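Clelta Soft Finger Kit: two months on a folding cell

The Clelta kit replaces the stock fingers on a small parallel gripper. We fitted one to the left arm of our garment cell in April, and this review covers mounting, setup and upkeep. The kit cost us 50 dollars, plus shipping from Plemero.

In the box: two fingers, four screws, a hex key and a single printed sheet. The sheet gives no torque value. I tighten by hand until the finger stops rocking, then put a paint mark across the screw head and the body. A broken mark means the finger comes off and gets reseated.

Closing position is the setting that matters. On our controller, fully closed with the old fingers read 3575 counts. With the Clelta pair the tips met earlier, and the servo kept pushing against a hard stop and ran warm. Run the homing routine again after every finger change, with nothing between the tips, and save the new value before loading any cloth.
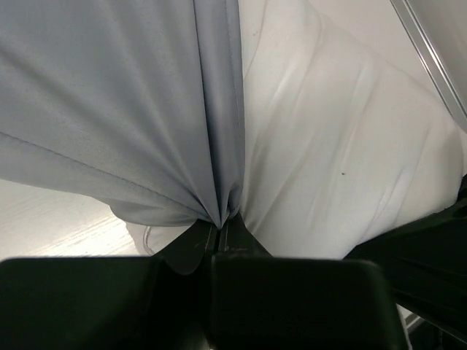

Review and photo: Kam-wah Poon, cell maintenance
Filed under: Grippers, End-of-arm tooling

Grip on thin fabric is good. The narrow tips press together on a gathered fold, as with the blue-gray cloth in the photo, and smooth material is where our old fingers did worst. Thicker cloth needs a slower close. At full speed the tips push the fold away before they meet.

Wear shows up first as scuffs on the finger surfaces. Light scuffing has had no effect on holding so far. A nick at the tip does, and it will also pull threads, so I run a cotton swab along both edges at the start of each shift – if it catches fibers, the finger is changed.

Cable routing deserves a check at the same time. Move the wrist through its full range with the power off and look for any loop that can reach the fingers.

We logged nearly 2000 cycles on the first pair before one tip chipped against the table. That was my error in the approach height, and I don't hold it against the kit. The Pasavano fingers we used before were stiffer and easier to mount, but they dropped thin cloth far too often.

Rating: 4 out of 5. One point off for the missing torque value.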